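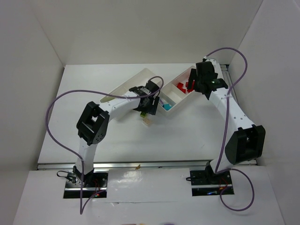 Red pieces in the right-hand compartment, one cyan block near the front.

Damian Szczepańska sorts bricks. Small ones mostly, other people's. Bags of mixed stuff go in one end of his workroom in Grornham and trays of one color come out the other, and he'd like it known that he finds this relaxing.

We talked for less than an hour, him drinking tea, me trying to keep up with my notes.

First question, the obvious one. Color or shape?

"Color first, for a small lot. Everyone online will tell you shape. They're right if you've got a huge bin, because a red plate in a pile of red is hard to see. But for a handful? Color. You're done before you've thought about it."

His last big lot was 3785 pieces, from a family clearing an attic. That took most of February. "I stopped enjoying it somewhere in the gray."

The trays matter more than I expected. White plastic, shallow, open on top, divided inside. He used to use deep tubs from Brasell and gave them all away. "You can't see the bottom of a tub. So you dig. Then you tip it out again and your back where you started." Shallow tray, everything shows. White for the same reason, and a white tabletop too. Dark purple, he says, is the one that hides anyway, gets under things.

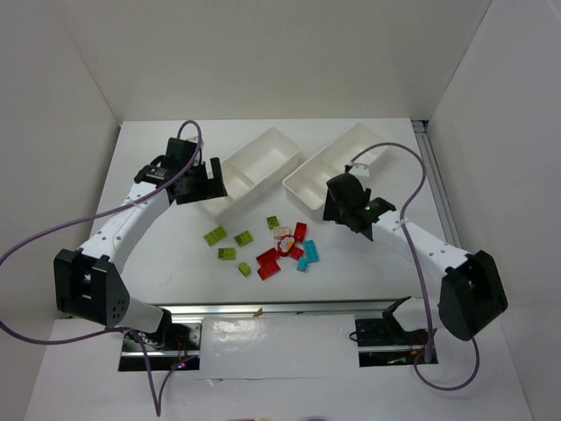
Two empty trays and a small pile still to sort: lime green, red, cyan, a few odd ones.

How does he start a pile? Pulls it out loose on the table, nothing stacked. Trays empty and close by. Then the loudest color goes first. Lime green, if there is any.

"Green's easy. Red's easy. It's the odd ones that slow you down."

Odd ones meaning anything printed. A round red piece with a flower on it, say, white and yellow. Is that red or is it a flower?

"Flower," he says, no pause. "Printed goes with printed. If you put it in with the red you'll never find it agian, and it's the one somebody will ask for." Same for a beige brick with markings. Own compartment, even if it sits there alone.

He sells some sorted lots through Zanda, 255 pieces to a box. Keeps the rest. A friend, Tyagi, wants him to do labels. He's resisting. "It's a tray of red. What's the label going to say."

Last thing, I asked what he does with a piece he can't place at all.

"Leave it on the table. Finish the others. Then look again."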